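Walk to raise money for park benches

Registration is open for the Omance Park charity walk, which takes place in May and will pay for new benches along the main footpath. Organizers are hoping to raise $1,000.

The route is five miles long and starts at the south gate at 9:30 a.m. Walkers will make two loops of the park before finishing back at the gate. Strollers and leashed dogs are welcome, but bicycles are not allowed on the course while the walk is under way.

Entry is limited to 50 people, and 30 had signed up by the end of last week. The fee is $10 for adults. Children under 12 walk free with a paying adult. Mumen, the bakery on Pestik Street, is donating rolls and coffee for the finish.

"A lot of our older neighbors would use the park more if they had somewhere to sit down halfway," said Soledad Yáñez, who is organizing the walk. She said the first bench will go near the trees if the city approves the spot.

Sign-up sheets are at the Nørgaard branch library and at the bakery counter. Walkers can also register at the gate on the morning of the event if places remain.

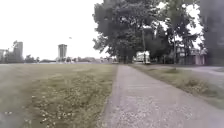 The footpath leads past the lawn toward the shade of the trees.

Contact the newsroom | © Omance Park News. All rights reserved. | Back to top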